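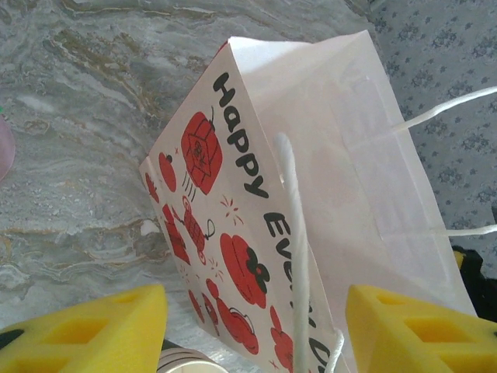
Why Do Hunters Wear Bright Orange?

If you live near woods or fields, you may have seen people in the fall walking along the edge of the trees in the brightest orange vests you can imagine. They might have an orange hat to match, and sometimes even an orange coat for the dog! And maybe you thought, wait a minute, aren't hunters supposed to hide?

It's a very good question, and kids at the Wuvport Nature Center ask it every single year, usually right after they have tried on the orange hats. So let's take our time and go through it, because the answer has to do with eyes, and light, and being careful with other people, and a little bit with what it's like to be a deer.

It's for people to see

The orange color has a few names. Some folks call it blaze orange, some call it hunter orange, and some just call it safety orange. Whatever you call it, it does one big job, and that is to let other people know where you are.

Think about what the woods look like in late fall. There are brown leaves, gray trunks, dark green pines, and maybe a bit of yellow grass. Now think of a person standing still in a brown jacket in the middle of all that. You could walk quite close to them and never know it. Put that same person in an orange vest and you would spot them from 200 steps away, even through the branches, and you probably wouldn't have to try very hard.

A hunter has to be completely sure of what they are looking at, and what is behind it, before they do anything at all. That's one of the first rules anybody learns in a hunter safety class. Bright orange makes that rule easier to keep, for everybody.

Why not red?

You might think red would do the job just as well. Red is bright! Fire trucks are red! But red gets dark very quickly when the sun goes down, and in the early morning a red coat can look almost brown or black. Some people also have eyes that can't tell red from green very well, so to them a red coat in a green forest is hard to pick out.

Blaze orange has a special trick, too. Most blaze orange cloth is made with fluorescent dye. That's a long word, and it means the dye takes in some light our eyes can't see, called ultraviolet light, and sends it back out as light we can see. So the cloth seems to glow, even on a cloudy day. It isn't a lamp, though. In a pitch-dark closet it looks as dark as everything else (go ahead and try it, if you have an orange vest and a closet).

But won't the deer see it?

Now we come to everybody's favorite part. Your eyes have tiny parts in the back called cones, and cones are what let you see color. Most people have three kinds. Deer have only two kinds, and the kind they are missing is the one that helps you and me see reds and oranges so strongly.

So when a deer looks at an orange vest, scientists think it sees something dull, maybe a bit yellowish or grayish, that doesn't stand out very much from the leaves. Blue is another story. Deer see blue quite well, and a hunter who wears blue jeans may be easier for a deer to notice than one dressed in orange!

Deer are also wonderful at noticing movement, and their noses and ears are much better than ours. A hunter who wiggles and coughs and crunches through the leaves won't see many deer, whatever color the vest is.

Do birds see it?

They do. Birds have four kinds of cones, which is one more than most of us, and a wild turkey can see orange perfectly well. Turkey hunters have to sit very, very still. In some places they wear their orange while they walk and hang a piece of it on a nearby tree when they sit down, so other people know that someone is there. 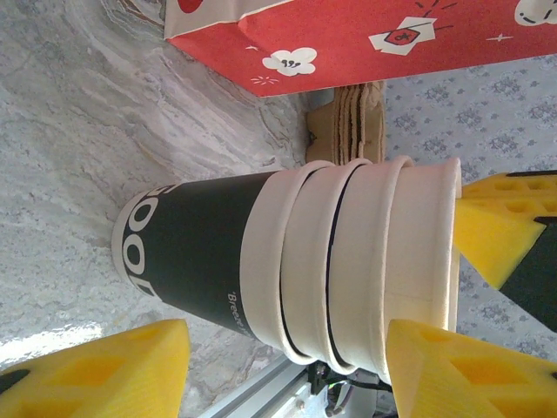 What are the rules?

Every state makes its own rules, and they can be quite different. Some say you need an orange hat and an orange vest. Some let you wear bright pink, which also shows up nicely. The rules can change with the animal and the time of year as well, so a grown-up should look them up before each season, even if they have hunted since they were 11 and are sure they remember.

What if I'm just taking a walk?

You can wear orange too, and it's a fine idea. Hikers, mushroom pickers, dog walkers and kids building forts all share the woods in the fall. A hat is a good start, and a vest over your coat is better. Stay on the trail, go with a grown-up, and talk in your normal voice.

Try it yourself

Ask a grown-up to go to a park with you and bring 5 pieces of cloth or paper in different colors, with one of them bright orange. Have them set the pieces along the edge of the trees while you close your eyes. Then look, and write down which one you find first. Try it again just before supper, when the light is getting low, and see if your list comes out the same.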